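A paper garland for the front window

September 20, 2023

I finished the leaf garland. I started it in August when it was still too warm to think about fall, and then it sat in a shoebox on top of the bookcase for weeks. It's up now, across the front window, and I am calling it done even though the left end hangs lower than the right.

The paper came from Ballau, the stationery shop on the corner by the bus stop in Hullari. They had a bin of odd sheets near the register, the kind left over when a pad gets split, and I picked out the browns, a mustard, two kinds of rust and a dark green that looked better in the shop than it does at home. The pack of mixed card was 12 dollars. I could have used paper I already had, but most of that is Christmas red and I wanted to keep it for December.

There are 76 leaves. I know that because I wrote it on the lid of the shoebox as I went, so I could work out how much string to buy. I drew one oak leaf and one beech leaf on the back of a calendar, cut those out, and traced around them. The oak takes longer to cut. By the second evening I was making a lot more beech.

My sister-in-law Golnar came over and helped with the folding. You fold each leaf down the middle first and then make small creases out from the center for the veins. I had been using the back of a butter knife. She used her thumbnail and was faster. She also said the green had to go, so we took out most of it, and then I put a few back after she left.

We ate a late supper at the kitchen table with paper scraps all over it and I was still finding bits of rust card under the toaster two days later.

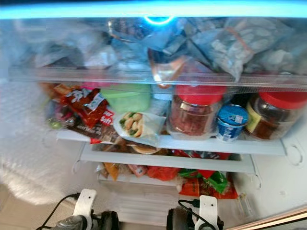
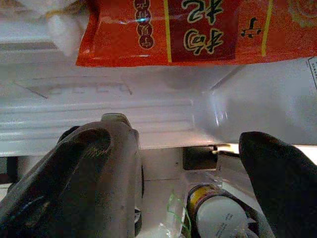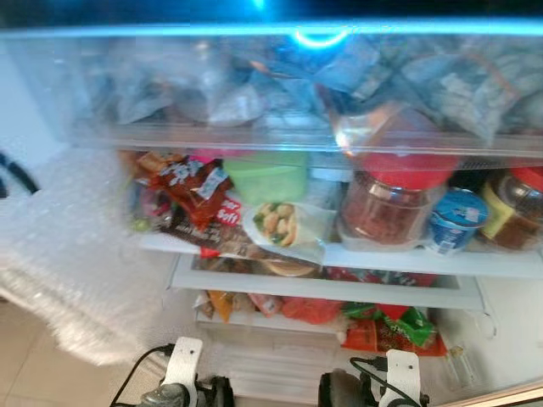
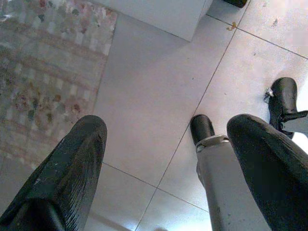

In order: the freezer drawer, an orange-red packet, the fridge, white floor tile.

For hanging I tried three things. Sewing thread was too thin and the leaves slid together in the middle. Kitchen twine was fine but it looked hairy next to the paper. What I used in the end was waxed cotton cord from the Virau market, the dark brown one, with a tiny dot of glue behind each leaf. Let the glue dry flat overnight before you pick it up. I didn't do that on the first length and had to peel four leaves off each other.

Afshin put up the hooks. They are the clear stick-on kind, and we wiped the window trim with rubbing alcohol before pressing them on. Last year two of them came down in the night and took the paper stars with them. So far these are holding. He wanted to run lights along the same cord, but I think that is too much weight, so the lights are going on the shelf underneath.

The shelf has the same things on it as every fall. The brass candlestick from my aunt, the two small pumpkins made of felt, and the wooden bird. I moved the bird to the other end. I might get a real pumpkin when the farm stand on Buthelezi Road opens up, but the last one went soft very quickly over the radiator, so it will have to sit on the step.

A few people asked for the leaf shapes after I mentioned them last time. I don't have a scanner, but any leaf from the yard will do if you press it first and draw around it. Make it a bit bigger than you think. Mine are the length of my hand and from the sidewalk they look small.

Next is the Pakzad family birthday banner, which needs new letters. The old K got wet. I have 39 sheets left from the mixed pack and the bin, and I would like to use those up before I go back to Ballau and stand in front of the ribbon wall again. They had over 2000 spools on the sign out front, and I came home with only one, a dull gold. It's for the wreath.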